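Group Travel Operations: Unit 6 Handout
Pricing an escorted coach tour

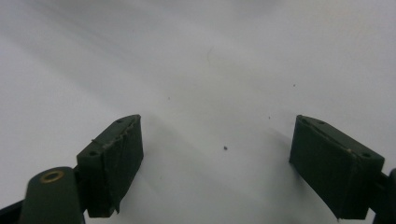 Fig. 6.1. White tabletop, with the two gripper fingers apart.

Before you start, have your notes from Unit 5 on supplier contracts open. The terms "net rate" and "release date" are used below without being defined again.

1. Fixed and variable costs

A fixed cost stays the same however many people book. The coach, the driver's room and meals, the tour manager's fee, parking and road tolls are all fixed. A variable cost is paid per passenger: hotel beds, included dinners, museum entry, luggage tags, local tax.

Some costs sit in between. A local guide may charge one rate up to a set group size and then require a second guide. Ferries do the same with vehicle length. Treat these as fixed within a band and note where the band ends.

2. The Plardale tour

We will use the Plardale tour for the rest of the unit. It runs in May and September, starts and ends in Paston, and uses one coach with 48 passenger seats. The hotel in Vurnero is contracted on half board. Lunches are not included.

Total fixed costs for one departure are $2,762. The marketing budget of $2,000 covers the whole season and is not part of that number. Students often add it to a single departure, and the result is a price no one would pay. Spread it across all planned departures first, then across the expected passengers.

3. Choosing the number to divide by

Do not divide fixed costs by 48. A full coach is the best case, and the price has to hold up on an ordinary departure. Pick a break-even number well below capacity and write it at the top of your costing sheet. If bookings are under that number at the release date, the operator has to decide whether to run at a loss, combine departures or cancel.

4. Free places

Group organizers usually expect a free place once their party reaches a certain size. The place is free to the organizer only. The hotel bed and the dinners still have to be paid for, unless the hotel has agreed to a matching free place in its contract. Check this line by line – a hotel may give a free bed but charge for the meals.

The Plardale contract allows 2 free places per full coach, in a shared twin room. An organizer who wants a single room pays the supplement.

5. Single supplements

The supplement should reflect what the hotel charges for single use. It is not a place to recover other costs. Hotels often limit the number of singles at the contracted rate, so put that limit in the booking notes.

Exercise

Cost a similar tour to Fajardo with air travel in place of the coach. List which of the fixed costs in section 1 become variable, and which disappear. Airport transfers need a separate line. Show your break-even number and the price per person in a twin room, and bring a printed copy to the seminar.

Reading: course pack, chapter on group contracts, up to the section on cancellation terms.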